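4.2 What happens to the old disks

We expected the storage question to be the dull part of this study, and it ended up being the one we talked about most over lunch! When a small archive decides to keep its sound recordings on its own machines, somebody has to decide how long a hard disk is trusted, who swaps it, and what gets written down when it goes. Of the 295 collections in our survey, more than 40 had a written rule for this. The rest worked from memory, and the memories were wonderful to collect.

The Rillen collection (dialect interviews, mostly on reel tape before transfer) retires every disk after seven years, whatever its health report says. Kotia runs its disks until the first read error and then copies everything overnight. Both told us their way was the obvious one. Figure 7 shows a 3.5-inch hard disk drive partially drawn out of a gray chassis, the type of disk both collections use for their master copies.

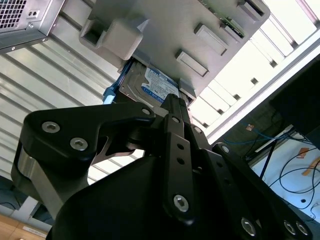
Figure 7. A 3.5-inch drive partway out of its chassis.

The written rules are short, often a single page, and they differ in lovely ways. Sarkumar logs the shelf number of every recording held on a retired disk, so a listener who asks for a certain song can be told which copy they are hearing. The Ó Súilleabháin collection logs the disk and leaves the recordings out of it, but adds a line on the weather in the storage room, a habit carried over from its tape days (July entries are noticeably longer). We found these logs a real pleasure to read, and they gave us better dates for past transfers than the catalogs did.

One pattern held across all the collections with a written rule: the rule was drafted within a year of a loss. The losses were usually small, a few fiddle tunes or one side of an interview. Section 4.3 looks at how those gaps were recorded in the public catalogs, and at the collections that left them blank.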